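Skollholm bench cell: equipment plan and purchase list

README, version 2. Last changed 18 Apr 2023.

What is in this folder

The folder keeps the planning papers for the small lab automation cell at the Skollholm site. There is one arm, one bench, and the glassware that goes on it. The files are:

budget.csv, all lines with status (ordered, quoted, wished)
quotes/, the offers from Drirkach and Stukora as we received them
spares.csv, parts that wear out, with the shelf quantity for each
layout.txt, bench measures and the reach limits of the arm
README, this file

Please do not edit budget.csv in a spreadsheet program that changes the decimal point. It happened in August and two lines were ten times too high until somebody compared them with the quotes.

Scope

The plan covers the work of moving small glassware between storage bins and a tube rack. It does not cover heating, weighing or any liquid dispensing. These are a separate request and will have a separate budget. If you want to add a line for them, put it in the wish section and leave the cost column empty.

How we made the list

We began with the work and not with the catalog. For every object that the arm must take, we wrote down three things: where it is stored, how the gripper can approach it, and how much it costs when it breaks. The last one changed the order of the list. A beaker is cheap and a gripper finger is not, so we prefer a softer grip and accept that sometimes a beaker is lost.

Storage was more difficult to decide than we expected. Closed boxes need a lid movement, and each extra movement costs time in programming. Flat trays are simple, but they take too much of the bench. We chose white plastic bins with a low front lip, placed side by side against the wall, so the arm can come in from the front and from above. The tall items are the problem. The tripod stands higher than the back of its bin, so any path over the row must be planned for the tripod and not for the bin.
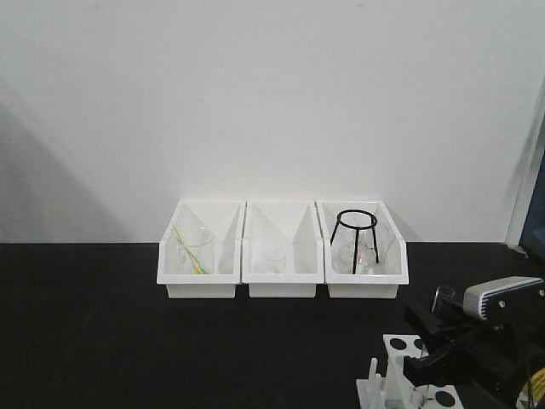 Quezada wrote after reading version 1 that the storage line looked too small to discuss and the spare finger line looked too big, and asked whether we could buy one set of fingers now and the rest only when the first set is worn. The delivery time was the answer to this. Stukora gives 6 weeks for finger sets, and a cell which waits for fingers still uses bench space. We kept two sets in the plan, but moved the third one to the wish section. Quezada agreed to this by mail.

Budget summary

All values are shares of the total for the cell, before tax. The amounts are in budget.csv.

Arm and controller: 58 percent
Gripper, fingers, wrist camera and mounting: 22 percent
Bench, safety stop and cabling: 12 percent
Glassware, bins and racks: 2 percent
Reserve: 6 percent

The reserve is smaller than we wanted. It should pay for transport and for one unplanned part, and probably not for more than this.

Open questions

1. Service contract. Drirkach offers a yearly contract with a visit, or payment per visit. With some 40 hours of use per month the payment per visit seems cheaper, but the offer does not say what happens with travel costs. We asked and are waiting.

2. Clear glass. The camera has a hard time with transparent items in front of white plastic, where mostly the rim and a few reflections can be seen. We could buy darker bins, put a dark mat inside the present ones, or pay for a better sensor. The mat should be tried first. The sensor is in the wish section with the quote number.

3. Rack type. The present test tube rack is light and may move if a tube touches the edge of a hole. A heavier rack or a fixed plate under it would help. No quote yet.

4. Cable guide for the arm. It was forgotten in version 1. The price is low, but the mounting must be done before the acceptance test.

Column notes for budget.csv

item: short name, lower case, no commas
supplier: as written on the quote
qty: whole number
unit_cost: before tax, decimal point
status: ordered, quoted or wished
needed_by: the project phase, not a date
note: free text, please keep it short

An empty unit_cost means that the price is unknown. Zero means that we already own the item. Please do not mix these two, the total script treats them differently.

Changes since version 1

Third finger set moved from quoted to wished. Cable guide added. Reserve lowered to pay for the second safety stop. Drirkach quote replaced by the newer one, the old file is kept in quotes/old.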